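ハンド装着型コントローラマウント Sterkarus 取扱ページ
(Numano 計測機材 / 評価機・レンタル)

更新 2018年8月22日

在庫:評価機あり。納期は要問合せ。
メーカー:Lukeck
比較対象:Cheetham(同じく手の甲マウント、販売継続中)

とりあえず載せておきます。仕様表の清書はあとで。問い合わせが続いているので、使用感と比較だけ先に。

【何をするものか】
VRコントローラを手の甲に固定して、指をあけたまま手首の位置と向きを取るためのマウント一式。グリッパの教示データ取り、アームの遠隔操作の前段、人手作業の軌跡記録など。コントローラを握らないので、つまむ・拭く・裏返すといった動作がそのままできる。ここが握り型との一番の違い。

【セット内容】
・甲プレート 左右
・手首ブラケット 左右
・手首カメラ用クランプ 左右
・前腕ストラップ
・ケーブル留め 6個
・六角レンチ、予備ネジ
コントローラ本体、手袋、カメラは含みません。手袋は薄手推奨。厚手だと甲プレートが浮きます。

【評価の条件】
作業は腕時計の拭き上げ。両手、卓上、黒手袋。クロス1枚を使い回し。1セット52回を左右の持ち替えありで。頭側のカメラと手首側のカメラを同時記録。担当は Catrin Prosser、Cheetham のほうも同じ人が同じ手順でやっています。別の人だと締め加減が変わって比較にならないため。
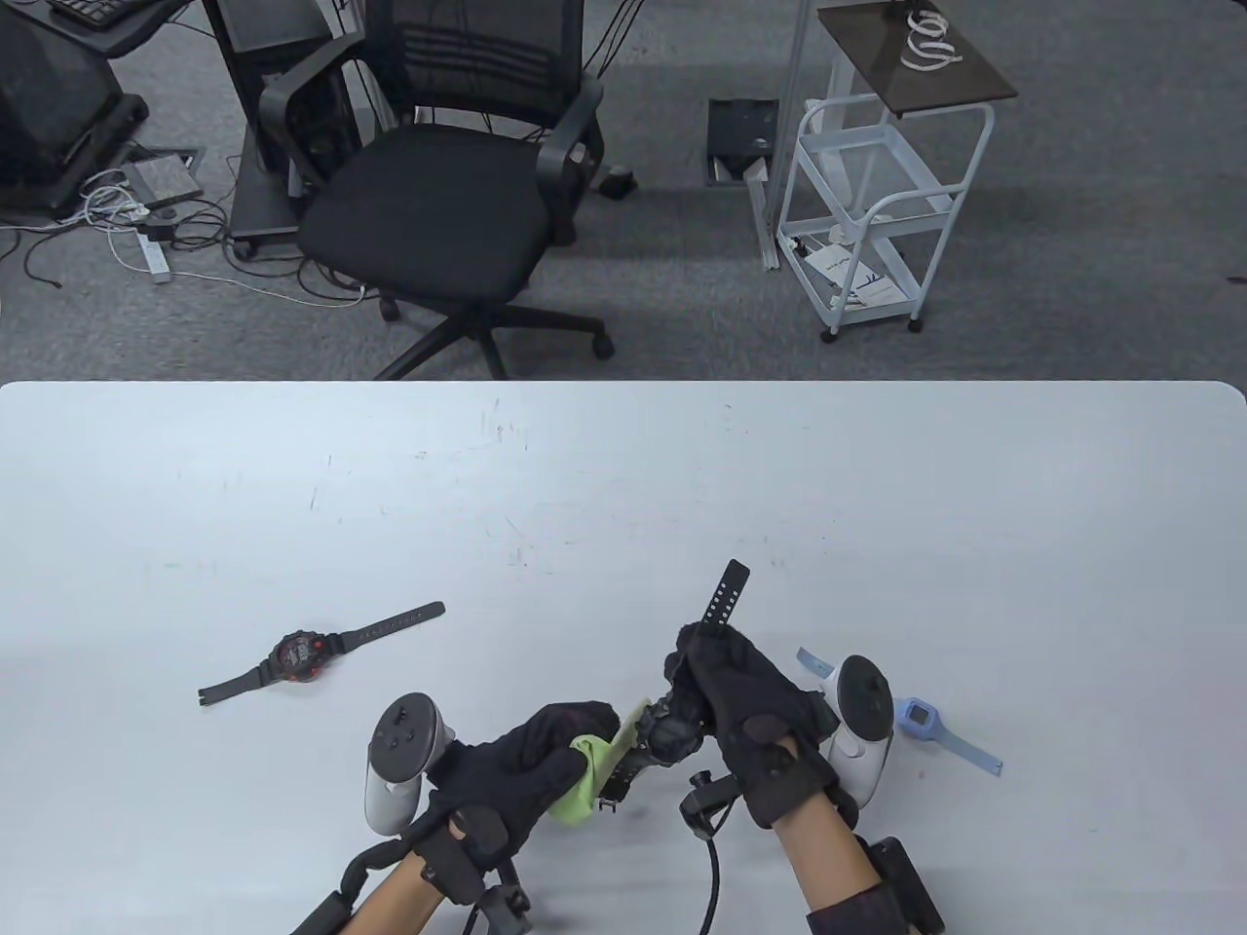
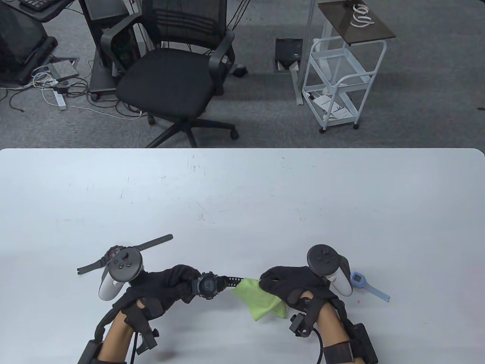 Sterkarus の固定方式は甲と手首の二点留め。Cheetham は甲の一点留めで、軽いかわりに手首を返すと遅れてついてくる感じが残る。今回の題材に腕時計を選んだのは、小さい、向きがある、ベルトがぶらつく、と面倒な要素がそろっているから。本体を指で持ってベルトを遊ばせたまま、もう片方の手の緑のクロスで拭く、というのは握り型コントローラでは無理で、一点留めだとできるけどズレる。二点留めはズレが小さい。あと黒い時計と黒い手袋が重なるので、画像側の認識は正直きびしいです。水色の時計のほうが輪郭は拾いやすい。手袋の色は選べるなら明るい色を。白い天板だと白手袋も微妙なので、グレーか黄色あたり。

【比較メモ】
・装着時間:Cheetham が早い。Sterkarus は片手で反対側を締めるのがつらい。二人作業推奨
・ズレ:Sterkarus が良い。終了後の甲プレート位置、目視でほぼ変化なし
・疲れ:Cheetham が楽。Sterkarus は前腕に重さが乗る。連続5セットで休憩入れました
・トラッキング抜け:両手を近づけたとき、どちらも出る。リング同士が向かい合う姿勢で多い。マウントの差というより姿勢の問題
・手首カメラの視野:Sterkarus のクランプは角度が段階式。指先に合わせると手のひら側が切れる。無段階にしてほしいとメーカーに要望ずみ
・ケーブル:どちらも下に垂れる。前腕で一度留めてから逃がすこと。留めないと小物を引っかけます

【カメラとの組み合わせ】
手首カメラは小型のもの限定。クランプの耐荷重はまだ正式値をもらっていません。来たら載せます。頭側カメラは必須ではないけれど、両手の関係を見るなら有ったほうがいい。手首側だけだと、クロスが手前に来た時に何も見えなくなる。頭側も手の陰はやはり出るので、固定カメラを横に一台足すのもあり。

同期は別売のトリガボックスか、開始時に両手を一回たたく方式で。後者で十分という声が多いです。

【向いている用途】
二指グリッパの教示、両手の持ち替え動作、柔らかいもの(布、ベルト、ケーブル)の扱い。
【向かない用途】
狭い箱の中の作業。リングが当たります。力の計測も不可、力センサは付いていません。
五指ハンドの教示に使いたいという相談もありますが、指の関節角は取れないので、データグローブと併用になります。グローブの甲側に部品があるものは干渉するので事前に型番を教えてくだい。

【耐久】
ストラップの着脱、社内で500回超。面ファスナーの毛羽立ちはあるが保持力は問題なし。甲プレートの樹脂に細いヒビが1枚、これは締めすぎが原因。ネジは手で止まったところから少しだけ。1月出荷分以降はプレートが厚くなっているので、それより前のものをお持ちの方は交換可。送料のみご負担ください。

【貸出について】
評価機は左右1組のみ。Cheetham と並べて試したい場合は両方同時にお出しできます。コントローラの世代によって甲プレートの穴位置が違うので、申込時に必ず型番を。ここの確認もれで返送になるケースが一番多いです。
返却時は手袋の糸くずを面ファスナーから取ってください。お願いします。

【よくある質問】
左だけ買えるか → 買えます。右だけも可。
素手で使えるか → 使えるが、汗でプレートが滑りやすいです。手袋ありのほうが安定してします。
アームの手先にも付くか → 付きません。アーム用の変換板は準備中。
消毒は → 樹脂部はアルコール可、ストラップは外して手洗い。

価格は見積対応。問合せフォームの件名に「Sterkarus 評価」と入れてください。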